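Bedspread

A bedspread is the top cover of a made bed, the layer that goes over the sheets, blankets and pillows and hangs down the sides. 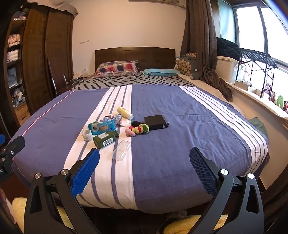 I started this entry for the Koturico household wiki because my bedspread gets more daily use as a work surface than as bedding, and none of the store guides I read had a word to say on that. A bedspread is the biggest flat, soft, clean area in most bedrooms, so it's where the contents of a drawer or a travel bag end up when you want to see what you own. Mine is the blue-and-white striped kind, wide periwinkle panels with white bands between them and thin pinstripes running through the white, and on sorting day it might be holding a packet of wet wipes, a couple of bottles lying on their sides, a roll of tape and a heap of hair ties with a black scrunchie in it. Stripes are great for this! You can give each panel a job (keep, toss, somebody else's) and the lines do the organizing for you.

Names and near relatives

People mix up bedspread, coverlet, comforter and quilt all the time, me included. The way I learned it, a bedspread reaches nearly to the floor and covers the pillows too, while a coverlet is shorter and stops somewhere below the mattress. A comforter is stuffed and puffy. A quilt is stitched through its layers, usually in a pattern. My grandmother called every one of them "the spread" and got along fine.

Fabric

Cotton is the usual choice, and cotton blends are close behind. Tight, smooth weaves are easiest to live with, especially if you put things down on them. Chenille is lovely and I grew up with it, but small stuff sinks into the tufts and you'll be finding bobby pins until December. Matelassé has a raised, puckered look and hides wrinkles well. Satin looks fancy in the store and then everything slides off it, including the cat.

Size

Measure the bed with the bedding on it, because a thick mattress eats up a lot of cloth. A standard queen mattress is 60 inches wide, and to that you add the drop on both sides. Then think about the pillows: if you want to tuck the spread under and over them, you need extra length at the head end. I skipped this step once and spent a whole winter with bare pillows.

Using it for sorting

I make the bed first and pull the cover tight. Wrinkles swallow earring backs. Then I dump everything in the middle and work outward, leaving it all in one loose cluster until I've had a good look. Hair ties come out first, since they grab onto everything else (untangle them later, with the TV on). Anything with liquid in it gets its cap checked before it goes down on its side. Little clear boxes and lids should be matched up right away, as clear plastic is easy to lose sight of and easier to sit on.

Dayana Quintero, who edits the laundry pages here, lays an old towel down before she starts. She's probably right. I still don't do it.

Washing

Follow the tag. Mine goes in cold on the gentle cycle, on its own, and gets dried on low. Shake it out first, and over the bed, so whatever falls out lands somewhere you can find it. A big spread can be too much for a small home washer, and if it can't turn freely in the drum it won't rinse properly. I take mine to the laundromat 3 times a year and bring a book.

Lotion leaves a greasy spot that you may not notice until the light hits it sideways. A dab of dish soap, worked in with a fingertip and left for a while before the wash, usually gets it out for me. Striped fabric should be tested in a corner first in case the color runs into the white.

Storage

Fold it in thirds lengthwise, then roll. Rolling leaves softer creases than folding, and a rolled spread stands up nicely at the back of a closet. Ramil Cruzado added a note to the old version of this page recommending a cotton pillowcase as a storage bag, and I've done it that way ever since. It keeps the dust off and lets the cloth breathe.

See also: Coverlet, Dust ruffle, Hair ties (storage), Junk drawer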